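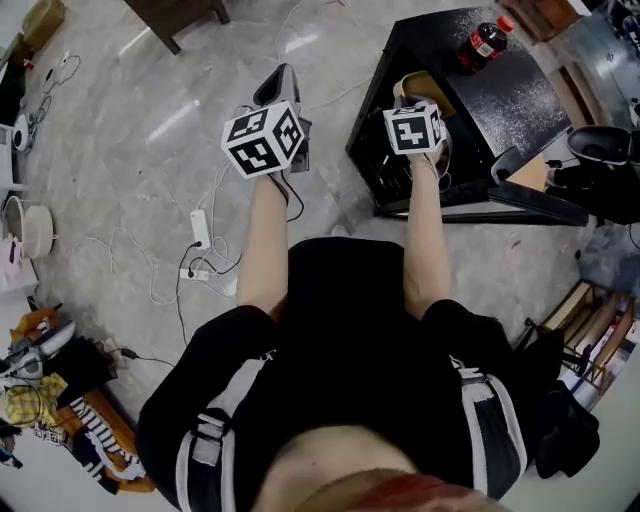
Figure 7.1 Cables, a power strip and a pile of clothes on a marble-patterned floor, with a black table to the right.

Chapter 7
Shared Rooms and the Floor Between Things

Most courses in household and workplace management begin with shelves and cabinets. This chapter begins with the floor. In a room used by several people for several purposes, the floor is the first surface to fill and the last to be cleared, and its condition governs how easily every other task can be carried out.

Students should learn to sort what they find on a floor into two groups. Items at rest, such as clothing, cardboard boxes and buckets, may be picked up and moved in any order. Items in service, such as a power strip with adapters plugged into it, must be traced before they are touched. A cable that crosses open floor to reach a table belongs to the second group, even when it lies among things of the first.

The method taught here was set out by Cempaka Ngui in the Waderberg course notes and is used throughout Part Two. The worker walks the room once without lifting anything, follows each cable from end to end, and only then starts on the soft items. Fabrics are gathered first and sorted elsewhere. Open drinks are removed from work tables before any cable is shifted.
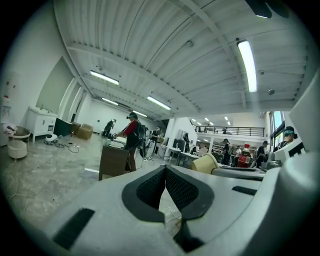

Large rooms call for a further step. Where a sink cabinet, seating and storage boxes share one hall, the worker divides the floor into zones and finishes each before entering the next. A cart may serve as a moving work surface, provided that it stays within the zone being cleared. Boxes placed along a wall should be squared to it and should leave the front of any sink free.

Walkways deserve separate attention. The standard adopted in this book is a clear width of 836 millimeters on secondary routes and 1000 millimeters on the main route to the door. Section 7.2 explains how to measure both, and Section 7.3 treats the routing of cables along walls.

Key terms: item at rest, item in service, zone, main route, secondary route.

Before reading further, students should draw a floor plan of a shared room known to them and mark every cable that crosses a walkway. The plan will be needed again in Section 7.4.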